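Search stories, issues, authors
Search

Automation | Field visits

The Cabinet Problem

A humanoid, two boxes and a low piece of office furniture made up most of Vallik's September open day.

The demonstration hall at Vallik is a converted office on the ground floor, with the carpet and the furniture left in. Visitors on Wednesday were taken through in small groups, given a sheet of paper with the task written on it, and asked to stand back from the robot's working area. The task fit on one line: open the cabinet, handle the boxes, leave the cabinet as found.

Vallik integrates humanoid robots for storage and records work. It does not build the machines. Its product is the control software, called Sumari, plus the fitting and calibration that go with it. The company has been working on furniture for two years, and the engineers are candid that furniture is harder than the bins and conveyors they started with. A bin is open at the top. A cabinet has a door, the door has an arc, and the robot has to stand somewhere outside that arc and still reach the shelf.

Low cabinets make this worse. A humanoid of roughly adult proportions has to bring its shoulders down and forward to get a hand to a shelf near the floor, and every degree of forward lean moves the center of mass toward the toes. Sumari plans the feet first, then the trunk, then the arms. If no foot position satisfies all three, the planner reports a failure and the robot stays where it is. We saw this happen in the morning session, when the starting position had been set too close to the door. An engineer moved the start point back and the planner ran again without complaint.

The second difficulty is the box. A flat box lying on a shelf offers very little to hold. Its broad faces are too wide for most hands to span, and the lower one is against the wood. Vallik's approach is to take the box at a corner, with a finger across one edge and the thumb opposing it. The grip is quick to plan and needs little clearance. Its weakness is torque: held at one corner, the box wants to rotate, and the wrist has to resist that for the whole move. The other hand is kept low and open during the carry, available as a support if the measured load at the wrist goes above a set limit.

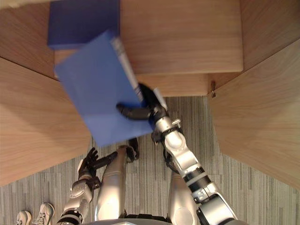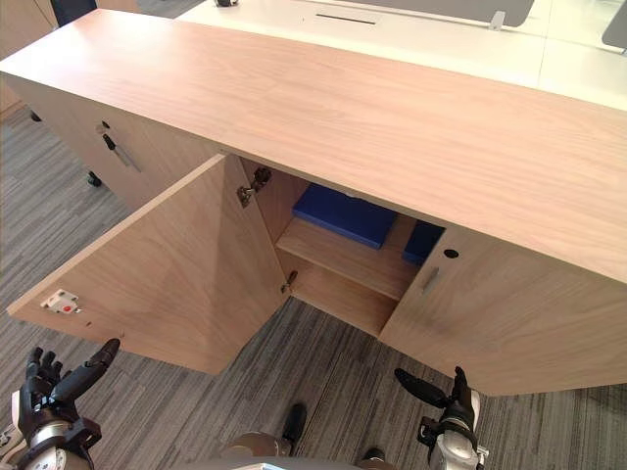
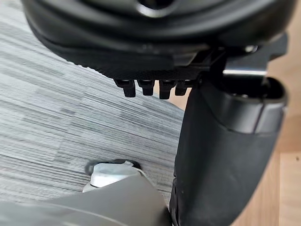 Photos: Vallik. First two from the head camera, third from the wrist camera.

The head camera does most of the work at the planning stage. It gives the position of the door, the shelf and whatever is on it, and it also sees the robot's own arms, which is useful for checking the joint readings against something external. Its limits show up once an arm moves across the opening. The forearm covers the shelf, and the planner is left with the last good estimate of where the box was.

The wrist camera is meant to fill that gap. In practice a good share of its view is taken up by the gripper itself, and what remains depends heavily on the angle of the arm. Between reaches it may have only floor and furniture legs to look at. Vallik masks the fixed parts of the hand out of the image before anything else is done with it, then weights the rest according to how much of the target is in view. During the approach the weight is close to zero. In the last few inches it takes over almost completely.

Striped carpet is a nuisance for both cameras. Fine repeating lines look alike from one patch to the next, and a matching algorithm can slip by one stripe without noticing. The engineers considered laying a plain mat over the floor and decided against it, on the grounds that customers have carpet. Floor features are now given a low confidence score, and the cabinet edges are used as the main reference instead.

Wood grain was described as moderately helpful. Plain door faces are poor. Handles, locks and hinges are very good, being small, high in contrast and fixed in place, and Sumari builds its door model from them where it can find them. The hinge side is worked out first. The opening arc follows from that.

Vallik keeps a log of every attempt made in the hall. At the time of the visit it held 3,285 entries for cabinet tasks, of which 443 were marked as stopped, either by the planner or by a person. The largest group of stops involved doors that had been left partly open, so that the edge was neither where a closed door would put it nor far enough out to be clear of the arm. A stopped attempt is not necessarily a fault. The company counts a refusal to move as correct behavior if no safe plan exists, but it logs it in the same column, and an engineer has to read the entry to tell the difference.

The planning step currently takes nearly 29 seconds for a closed cabinet with no prior model. That is slow, and there was no attempt to hide it. Most groups stood through it quietly – there is little to watch while the robot computes foot positions. For a cabinet it has already modeled, the stored door geometry is reused and the wait is short enough to ignore.

Questions from the floor went mostly to deployment. Vallik has a trial planned with Nyberg, an archive services firm, which stores boxed records in low lockable units similar to those in the hall. Locks are out of scope for now. Staff will unlock the units at the start of a shift and the robot will work only on those. A second site, at Flomomberg, is under discussion and would involve taller shelving, where balance is less of a concern and reach is more of one.

The afternoon session ran the same task with the door opened by hand beforehand, to leave more time for the reach. Visitors who wanted to see the door opened by the robot were told to come to the four o'clock group, which was the last of the day and the fullest.

Filed under: Robotics, Manipulation, Site Visits

Related stories
Why grippers still struggle with flat objects
Calibrating two cameras on one arm
Foot placement and the low shelf
What a stop log can tell you
Records storage looks at automation again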